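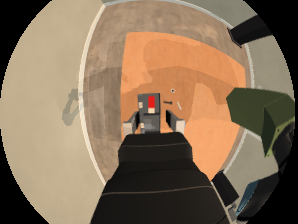 Hello again from all of us on the Stiso project - our April update, with thanks for your patience. We have recorded 65 of the 80 simulated runs we promised you.

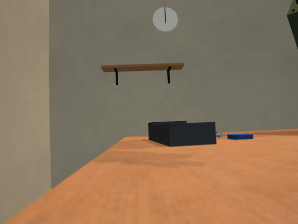
Maximiliano Bustamante has checked them and set 14 aside to redo.

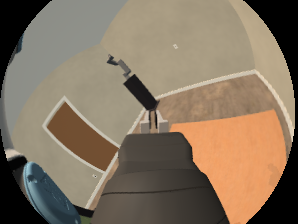

Tool handling has been our favourite part. Grip angle matters a good deal, and having the fingers at the handle end, with the hooked tip well out ahead, is a pose we'd like more of.
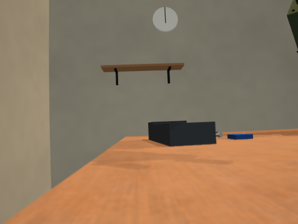 The rest should reach Harent in 2 batches.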